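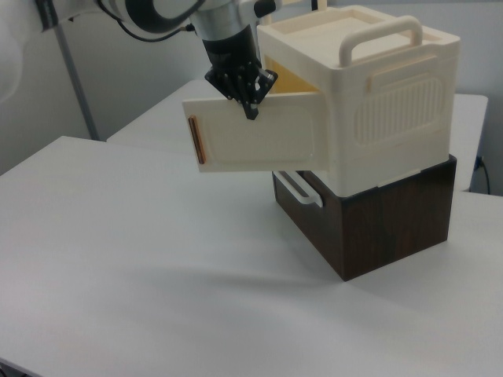 When should an operator stop a demonstration and discard it?
As soon as the arm faults, the emergency stop is pressed, or anyone reaches into the work area. Log it as discarded and reset the task from the start.

Teleoperation station, pre-session checklist
Task: open hinged door, cabinet stacked on brown box
Checked by: Rodrigo Rocha
Reviewed by: Adelino Magalhães

1. Emergency stop within operator's reach. OK
2. Emergency stop tested under power. OK
Comment: tested from both operator positions.
3. Arm cable clear of wrist through full travel. OK
4. Gripper fasteners tight. CORRECTED
Comment: one finger screw took a quarter turn. Recheck at noon.
5. Grip force limit loaded from Clirnau profile. OK
6. Cabinet seated on box, no rocking. OK
Comment: do not pull the door past its stop. The cabinet can slide.
7. Hand controller zeroed before enabling motion. OK
8. Command delay under 118 ms. OK
Comment: 21 ms measured. Saturday's reading was higher, see Dondden log.
9. Disk space for recording. OPEN
Comment: 265 demonstrations stored. Move to Ploleck before the next batch.
10. Operator signed in, second person present. OK

Result: released for use. Item 9 to be closed by A.M.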